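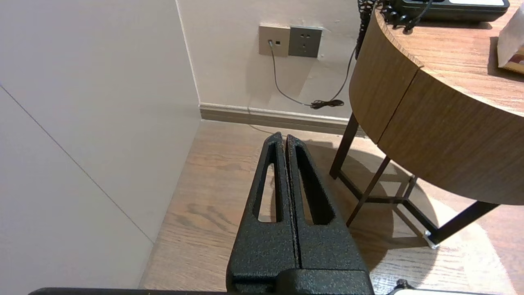
Subject: Re: Who pays when the heat company lends to the bus company?

Dear list,

I have read the message below two times and also the budget papers of the town of Nundbridge, which are attached to the agenda for May. I want to answer on the main point and then ask one question.

> The way I understand it, the district heating company (Zosus) has
> given the money to the town, and the town has given it to the bus
> company. So on paper Zosus has not lent anything to the buses. It
> only paid a special dividend. Is this allowed? And if it is allowed,
> why does the energy regulator not look at it when the heat price
> goes up the next winter?

On the first part: yes, as I read the rules it is allowed. The town is the only owner of Zosus and the owner can decide on a dividend if there is profit from earlier years. The special dividend was 2760 thousand, and the note on page 30 says the profit was enough to cover it. I did not find a mistake in this calculation.

The second part is harder. The regulator looks at the costs which the company puts into the heat price. A dividend is not a cost, so it does not appear there. But in the same year Zosus took a bank loan to repair the pipes in the north district, and the interest of this loan is a cost. If the company had kept its own money, the loan could have been smaller. So the households pay a part of the bus deficit through the interest. It is not a large part. I tried to calculate it for a flat of normal size and the result was so small that I do not want to write it here before somebody checks my method.

There is also the guarantee. When the bus company ordered the new vehicles through Zelix, the town signed as guarantor, and in the contract Zosus is named as "additional support." I do not know what these words mean in law. The report made by the Ramanauskas audit office mentions the contract in one sentence and does not give an amount. In my opinion a promise of this kind should be shown in the yearly accounts of Zosus, at least in a note, also when nobody expects that it will be used.

> In the old days we had one budget for everything and it was at
> least simple to see.

I cannot fully agree with this. I worked with the old budget until the year 2000, when the companies were separated, and it was simple only because it had very few lines. The losses of the buses were inside the line "municipal services" together with street lights and the swimming hall. After the separation we could see for the first time what the heat costs.

My question to the list: does anyone have the full text of the contract with Zelix? On the website of the town there is only a summary. I asked by e-mail and received the answer that copies cost 200 for the complete file, and that I must come to the office before 3 p.m. I can pay it, but if somebody has it already I would be thankful for a scan of the guarantee pages only.

Please write to the list and not to me alone, so that others can also read it.

With kind regards,
a subscriber from the north district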